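Is a $50 fabric shaver worth it for a pilling black hoodie? 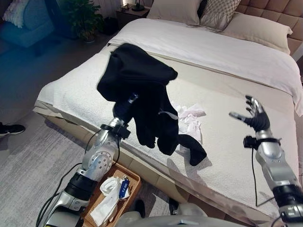 Tulto Help Boards - Laundry & Fabric Care Team

Mine pills after every wash. Widmer's ad claims their shaver makes knits "like new." I doubt it. Anyone tried one?

marlowe_k
I own one. It takes the fuzz off, fine, but the fuzz comes back - you're shaving away fabric each time. Wash inside out, cold, skip the dryer. Costs nothing.
31 people found this helpful

pinetop383
just buy a better hoodie

dustyhem
Depends on the fiber. Cotton-poly blends hang on to their pills, so a shaver does help there. I wouldn't pay $50 though. Try a cheap one on the inside of a cuff first.

Last reply March 2023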